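February 3, 2022

Garment room, second bench. Picking up from where Emese left off in January, when she ran out of the heavy thread and we all got moved over to the Fliltalard order.

Spent most of the morning on the display corner. I had the two mannequins over by the wall first and hated it, you couldn't get around them with an armful of clothes, so they went back out past the table (Ernő did the lifting, thanks Ernő!). The red at the neck stays for now. Bianka thinks it's too much next to the light gray and wants something quieter, and she may be right, but I'd like to see it a few more days before I start swapping things around.

The table is a joy. Smooth top, nothing snags on it. I keep the little white wire rack right along the edge so small pieces have somewhere to go while I'm folding, and I think I'd like a second one the same size if Vasunville still carries them. Ferenc, can you ask when you call about the hangers?

Labels: we're up to 207 out of 266, and the rest are almost 10 centimeters too long for the new sleeves. I'll trim them tomorrow unless somebody gets there first. Bag 3384 has the orange fabric in it, please don't send that one back to Somus with the others, Enikő wants to cut from it again.

Still to do: steam the trousers, find the good tape measure, ask about shelf paper.
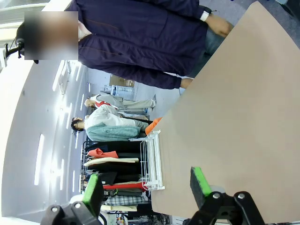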